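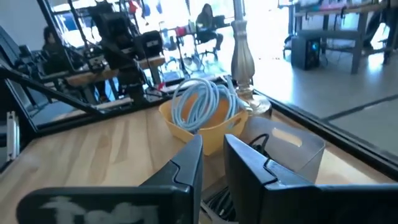
Otel opened its robot lab to the public on 07/06/2026, first time since the move from Kestberg. Doors at noon. By two the sign-in sheet had 87 names on it and the parking lot behind Sundon was full.

Main draw was the cable demo. Two arms, one table, a pile of cords to sort. Each run is capped at 12 minutes and visitors could stay for as many as they liked. Plenty did.

"People expect us to show them something with a car door," said Gert Kruger, who runs the lab. "Cable is harder. It never lies the same way twice." 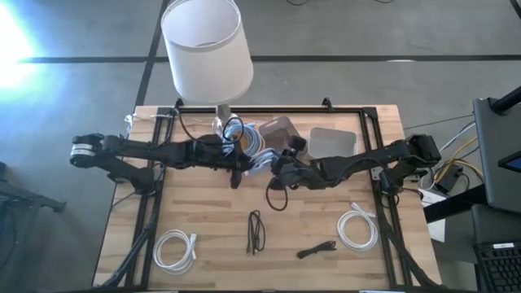 Kruger's team has logged 556 runs since March, most of them with power cords and network cable from the office supply closet. The lab wants both arms working close together, which is where the trouble usualy starts. At the table the left gripper had a coiled bundle of white and light-blue cable up off the wood, the right one close by, and four more cables were still lying toward the front. The lamp stays on the table during runs, Kruger said. Arms have to work around it.

Questions from the crowd were mostly about speed (slow, for now) and jobs. Rampersad, the parts supplier, is paying for a second table. No price given.

Next open day is not set. School groups of up to 20 can book thru the front desk, mornings only.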